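Subject: Re: [edton-sorting] Chargers, leads and the gold thing

Joaquín Arancibia wrote:

> Hello all,
>
> I have taken on the electrical shelf from Friday and I'd like to know
> how the rest of you deal with leads. At present everything with a plug
> or a cable goes into one crate and I can't see how anyone finds
> anything. There is a white block with a white lead, a black lead that
> may or may not go with it, and something gold and shiny that I took for
> a speaker, then a tin, then a speaker again.
>
> 1. Do you keep leads with the item or separately?
> 2. How do you store white ones so they don't kink?
> 3. Is it worth keeping leads that don't match anything?
>
> I have a budget of 90 for boxes and labels, so please be gentle.
>
> Joaquín

Joaquín,

I did the electrical shelf at Dellen before I moved over here, so I'll answer in your order and then add a few things you didn't ask.

> 1. Do you keep leads with the item or separately?

With the item, if you are certain. Separately, if you are not. The trouble at Dellen came from people who were nearly certain. Somebody would find a lead that fitted the socket, tape it to the side, and it would go out like that. A lead can fit the socket and still be the wrong one. Read the label on the supply, read the label on the item, and if either has worn off, the two stay apart until someone with a meter has looked.

Don't tape leads to anything with a shiny finish. The glue marks it and you will spend longer cleaning it than you saved. A paper band round the coiled lead and a matching number on a tie-on tag does the same job. We started at 4 because the first three tags went on the kettle shelf, and by the time I left we had reached 577. Nobody needs to know what the numbers mean so long as there are two of each.

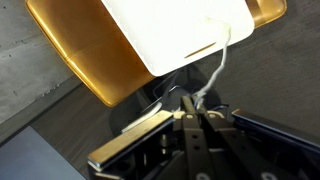 As for the white block, try the shelf list first. Urrutia kept one for years and it is still in the back of the blue folder, in pencil. Anything that came in with its own lead has a small tick beside it. If there is no tick, treat it as an item without a lead, whatever it was lying next to in the crate. Things in that crate have been next to each other since May and it proves nothing.

> 2. How do you store white ones so they don't kink?

Coil them loosely, in the direction they already want to go. Most leads have a bend in them from the factory and if you go against it you get a twist, and after the twist a kink. People wind them tightly round the plug or round the block, and the strain all ends up in the short bit where the lead leaves the casing. That is where they split. Leave a hand's width slack there before you begin the coil.

If one is already kinked, hang it over a hook overnight with the plug end down. Don't warm it with a hairdryer, which was tried at Dellen and made the outer part tacky. If the casing has cracked, or if you can see colour through it, it goes in the scrap bag.

White ones also pick up dirt from the black ones, or look as if they do. I keep them in separate boxes. It makes finding them quicker too, as most people come in asking for "a white one" or "a black one" and know nothing else about it.

> 3. Is it worth keeping leads that don't match anything?

Some. My rule was:

- ordinary mains leads, keep a boxful, scrap the rest
- anything with a supply block on it, keep if the label can be read
- loose phone and computer leads, keep one box and no more
- short offcuts, bare ends, anything cut and rejoined, scrap at once

The last of those matters. Short bits turn up in the bottom of every crate and they look like part of something longer. Pull them out first, before you do any matching, and you'll find the crate is less of a tangle than you thought.

Boxes: Flosa do a shallow one with a lid that stacks. Get the shallow ones. Deep boxes turn back into the crate within a month. The person after you will want to tip them out on the table, so leave the table side of the shelf clear and put the heaviest items at the bottom.

On the gold thing, I can't settle speaker or tin from your message. Look for a seam and see whether it runs all the way round. If it does, it may be a lid, but don't lever at it with a screwdriver. Press gently near the corners and see if there is any give. If there's a socket or a switch anywhere, it belongs to you. If there isn't, it goes to the kitchenware shelf and becomes their problem. Either way, wrap it in something soft before it goes back in with plugs, as the pins will scratch a finish like that very quickly. An old pillowcase is fine.

You also need to know about the scrap weight. The man who collects won't come out for a single bag. The last lot I sent from Dellen came to 730 on his slip, and I never found out whether that was the weight or the van number. Keep the slips in the folder anyway.

I can be in on Friday from four if you want a hand with the first crate. Bring the tags and I'll bring a spare pair of side cutters. Could whoever has the good scissors please put them back on the nail by the door?

Maureen
(Edton, was Dellen)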